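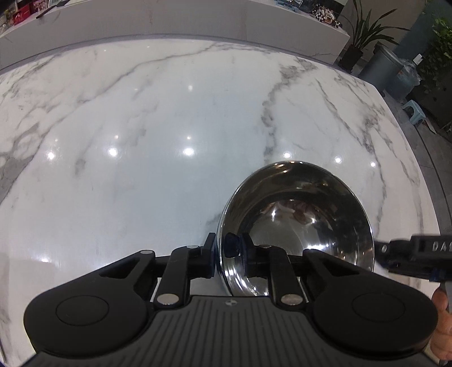
Why does my bread dough barely rise once it gets cold out?

Posted in Baking Basics by Nidia Villanueva, 6 December 2018

I've made the same white loaf every week since summer with no trouble. Starting in November the dough just sits there. After an hour it has hardly moved, and the baked loaf is dense at the bottom. Same flour, same yeast, same metal mixing bowl. The recipe says to let it rise "in a warm place until doubled, one hour." My kitchen is on the north side of the house and we keep the heat low during the day. I tried adding extra yeast and the bread tasted like beer. Should I be buying a proofing box? I saw one from Kesley for 91 dollars and would like to avoid that.

3 replies

Kagiso Swanepoel

Get a new packet of yeast. Yours is dead.

Osvaldo Marchetti

I doubt it's the yeast if the loaf rises at all. It sounds like cold dough. Ignore the hour in the recipe and go by the size of the dough. In my kitchen in winter the first rise can take more than two hours and the bread is better for it.

Things that help, cheapest first:

Use warmer water. I go a little over body temperature in winter. If it's hot enough to sting your finger, it's too hot for the yeast.

Warm the bowl before you mix. Metal takes the heat out of dough fast if it has been in a cold cupboard. Fill it with hot tap water, wait a few minutes, pour it out and dry it. Then cover the dough with a cloth or a plate so the top doesn't form a skin.

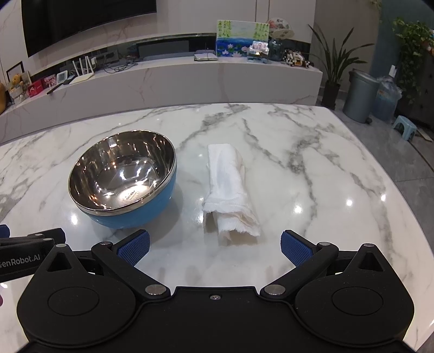
Use the oven with only the light on. Check with a thermometer the first time. You want it near 80 degrees. Mine gets there in half an hour with the door shut. Put a note on the oven door — I once preheated it with the dough still inside.

Go back to your normal amount of yeast. The beer taste is from using too much.

For the second rise, press the dough lightly with a finger. If the dent fills in slowly, bake it. If it springs right back, wait.

Nelli Koivisto

Agree with Osvaldo on the oven light. Mine is an old Drorkow and the bulb hardly warms anything, so I put a pan of hot water on the bottom rack and change it once.

To check the yeast, stir a spoonful into half a cup of warm water with a pinch of sugar. Foam in ten minutes means it's fine. I keep mine in the freezer in a jar and it lasts well past the date.

I wouldn't buy the box for one loaf a week.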